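Ticket 1643: Korano bedside lamp drops off Wi-Fi overnight
Opened by: Elīna Strazds
Status: Resolved
Opened: 8th June

The lamp in the back bedroom pairs normally in the Vistix app and works all evening. By morning it shows as offline. Switching it off at the wall and on again brings it back within a minute, but it drops again the next night. The lamp in the hall is the same model and stays connected.

Router is a Rukton, supplied with the broadband. Lamp firmware is 2.13. I have already reset the lamp twice and removed it from the app and added it again. No change.

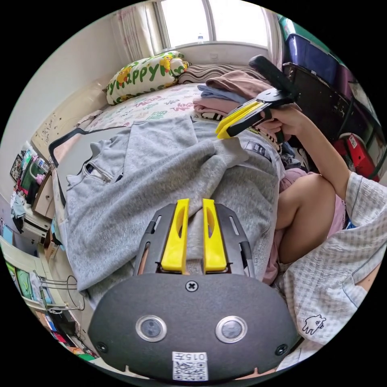 Reply from support
Thanks for the details. Please check two things. First, the signal strength shown for the lamp under Device Info. Second, whether the router is set to change channel by itself during the night. Some routers do this in the small hours and older lamps can fail to follow.

Reply from Elīna Strazds
Signal shows as 79 per cent, so I don't think it is distance. Automatic channel was on. I have fixed the 2.4 GHz band to channel 1 and left the 5 GHz band alone.

Update from Elīna Strazds
Still online after three nights. The hall lamp has a newer firmware than the bedroom one, which may be why it coped - I hadn't compared them before. The app says the bedroom lamp is up to date, though.

Reply from support
The update is being sent out in stages, so the app won't offer it yet. Leave the channel fixed until it arrives, then you can go back to automatic if you prefer. Closing this ticket. Reply within 13 days to reopen it.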